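Otorville Community Repair and Reuse Service
Interim progress report to the Cantero Fund
Reporting period: second quarter of funding, to the end of October
Prepared by Eftychia Karras, service manager

1. Purpose of this report

This report covers delivery, spending and open issues for the second quarter of the grant. It follows the headings in the award letter. The next report will be the year-end return.

2. Position at the end of the quarter

The service is open at the Brikdale site and takes in small household goods for repair, and unwanted goods for cleaning, testing and resale. The fortnightly session at Otorville library continues as a drop-off and collection point only. No repairs are carried out at the library.

The work plan has five strands. Intake and booking, electrical testing and the training programme are on schedule. Resale is ahead of schedule. The textile strand is behind schedule and is dealt with in section 5.

3. Intake and booking

The paper booking sheet was withdrawn at the start of the quarter and replaced by Cluvero, the booking system named in the original application. Every item now gets a job number at the counter, and the number is written on a tag that stays with the item until collection. Before the change, the commonest complaint was that a customer had to describe the item a second time when asking about it. No complaint of that kind has been logged since.

The move was not free of problems. Cluvero closes a job automatically when a collection text has gone unanswered for a set period, and in the first weeks some jobs were closed while the item was still waiting for a part. Itziar Calvo found the setting and turned the automatic closure off. Jobs are now closed by hand at the end of each session.

At the close of the quarter 51 items were open, of which 27 were waiting for parts. The parts queue is made up mostly of vacuum cleaners and kitchen appliances. Two suppliers have been dropped for slow delivery and one has been added. We expect the queue to shorten in the coming quarter but have not set a target for it.

4. Electrical testing

All mains-powered goods are tested before repair and again before release. The tester bought in the first quarter was sent for calibration in October and came back with a certificate, a copy of which is held in the site file. A hired unit was used while it was away, so testing did not stop.

Tiburcio Cárdenas has rewritten the test record. The old form had a single pass or fail box. The new one records the earth, insulation and polarity results separately, along with the fuse rating found and the fuse rating fitted. It takes longer to fill in, and sessions with a high share of mains goods now run past closing time. The last intake for mains goods has been brought forward to 3.30 pm, and the change is shown on the door and on the booking page.

Goods which fail and cannot be repaired at reasonable cost are offered back to the customer with the lead marked as unsafe. If the customer does not want the item, it goes to the council recycling point.

5. Textiles

The application proposed a weekly mending session from the start of the second quarter. Three sessions have been held. The delay has two causes. The first is the room: the upstairs room at Brikdale was found to have too few sockets for the sewing machines and irons to be used together, and the landlord's electrician could not attend until late in the quarter. The second is staffing, as the sessional tutor withdrew before the first date.

The sockets have now been fitted and signed off. Nicanor Carrasco has taken on the tutor's hours until the end of the funding year, on the same rate. Sessions will run weekly from the start of next quarter. We do not expect to recover the missed sessions in full and ask the Fund to note a reduced output for this strand. A revised figure will be sent with the year-end return.

6. Resale

Resale income for the quarter was £3505, against a forecast that assumed the shelves would not be full until winter. Lamps, radios and hand tools sell fastest. Furniture sells slowly and takes up floor space, and from next quarter we will accept only pieces that one person can lift.

Prices are set from a single list held at the counter. The list was reviewed once during the quarter - prices for hand tools went up, and prices for glassware came down. Income from resale is held in the restricted fund and will be used for parts and consumables, as agreed.

7. Training

The basic repair course has been taught once in full. It covers safe dismantling, use of a multimeter, soldering, and re-assembly. Attendance held up until the soldering session, which fell in the school holiday. That session was repeated for those who missed it.

Feedback forms were short and mostly positive. The main criticism was that the handouts assumed too much knowledge of electrical terms. Patricio Carrasco is rewriting them with a glossary at the front, and the new version will be used for the next course. A request for an evening course was also made by several learners. We have not costed this and do not propose to offer it within the present grant.

8. Spending

Spending is within budget overall. Premises costs are as forecast. Equipment is slightly over because of the hired tester. Staffing is under, owing to the unfilled tutor hours in section 5. We ask permission to move part of the staffing underspend to the parts budget. The full ledger extract is attached separately as Annex A.

9. Risks

The lease at Brikdale has a break clause in the spring. The landlord has indicated that it will not be used, but we do not have this in writing - a letter has been requested.

The parts queue remains a risk to customer satisfaction. Storage is a related risk, as goods waiting for parts occupy shelving needed for intake.

Insurance was renewed in the quarter with no change to the terms.

10. Decisions requested

The Fund is asked to note the reduced output for textiles, to approve the movement between budget lines described in section 8, and to confirm the format for the year-end return. A reply before the next quarterly meeting would allow parts to be ordered in good time.

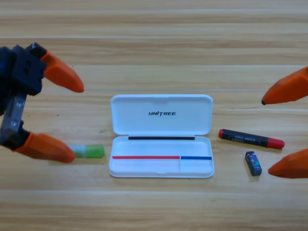
Figure 1. Wooden tabletop with four items set out in a row.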